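Sorting the wardrobe, one stack at a time
Kálmán Balogh on folding, stacking and putting away the winter clothes
Jan 3, 2022
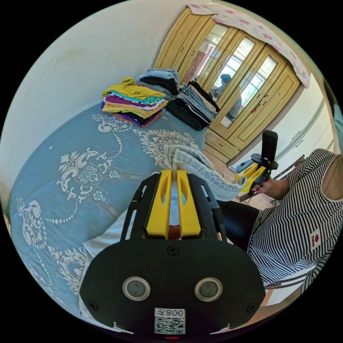 Start on the bed

A made bed is the best folding table in most homes. Leave the bedspread on, push the finished stacks back against the wall and keep the near side clear for whatever you are folding next. Bright shirts can go in one stack, greys and blacks in another, and trousers in a third.

Jeans last

Jeans are heavy and slide about. Fold them in half lengthways, then in three, and put them at the bottom of the trouser stack. Knitwear should be folded too, as hangers pull the shoulders out of shape.

What it costs

Very little. Readers in Holcombe told us they had bought drawer dividers from Bramow at 24 pounds a set, but shoe box lids do the same job. A plain cotton sheet over the top of a tall wardrobe keeps the dust off and can go in the wash with the bedding.

When to do it

Twice a year is enough for most households. October suits the change to winter clothes, and the slow days after New Year are good for finding out which of them you have not worn.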